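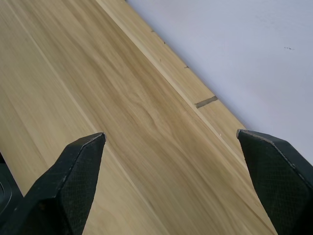 Willkommen zurück zur Modulbauweise, heute geht es um Fugen, Anschlüsse und die Frage, was auf der Baustelle eigentlich noch zu tun bleibt, wenn die Raumzellen schon halb fertig vom Tieflader kommen. Beim letzten Mal waren wir bei den Fundamenten stehen geblieben, die setze ich jetzt voraus. Ich fange mit dem Material an, weil ihr mir dazu die meisten Mails geschrieben habt (danke dafür!). Holz arbeitet, und zwar quer zur Faser viel stärker als längs. Auf dem hellen Brett laufen die Maserlinien überwiegend in Längsrichtung, und in der Mitte sitzt ein dunklerer, welliger Fleck, wo sie leicht verwirbeln. Bei so einer Stelle würde ich den Faserverlauf genauer anschauen, bevor ich das Stück für etwas Tragendes einplane.

Unser Beispiel für heute ist der Schulanbau in Rumov. Zweigeschossig, 11 Raumzellen, dazu ein Verbindungsgang zum Altbau. Die Pläne liegen im Kursordner unter Kondley, so hieß das Projekt in der Vorentwurfsphase, bitte nicht wundern. Blatt 2 braucht ihr gleich für die Übung, die anderen könnt ihr erst mal liegen lassen.

Modulfuge

Zwischen zwei Raumzellen bleibt immer ein Spalt. Der ist gewollt! Die Zellen haben Fertigungstoleranzen, der Kran setzt nicht auf den Millimeter ab, und später bewegt sich das Ganze auch noch. In der Fuge treffen sich Luftdichtheit, Brandschutz und Schallschutz, also drei Gewerke, die ungern miteinander telefonieren. Zeichnet die Fuge deshalb früh und groß, am besten im Maßstab 1:5. Wer sie erst in der Ausführungsplanung entdeckt, hat meistens schon die Wandstärken verschenkt.

Anschluss an den Bestand

In Rumov lag der Fußboden im Altbau höher als gedacht, im Aufmaß war ein alter Estrich schlicht nicht erfasst. Die Firma Rawashdeh hat das mit einer Rampe im Verbindungsgang gelöst – nicht schön, aber barrierefrei und noch in den Ferien fertig. Merkt euch dazu bitte: Höhen im Bestand immer selbst messen, auch wenn es einen Plan gibt. Der Plan lügt ja nicht mit Absicht, er ist nur alt.

Haustechnik

Die Leitungen sind in den Zellen schon vormontiert und werden vor Ort nur gekoppelt. Die Schächte müssen dafür übereinander sitzen und von außen oder vom Flur aus zugänglich bleiben. Ich habe einmal erlebt, dass eine Revisionsklappe hinter einem Einbauschrank verschwunden ist, und das war ein sehr langer Nachmittag.

Übung bis zur nächsten Sitzung

Zeichnet den Deckenanschluss zwischen den beiden Geschossen und tragt die luftdichte Ebene farbig ein, durchgehend, ohne den Stift abzusetzen. Abgabe als PDF über Tetanance, Ordner Januar. Handskizzen sind völlig in Ordnung, solange ich die Maße lesen kann.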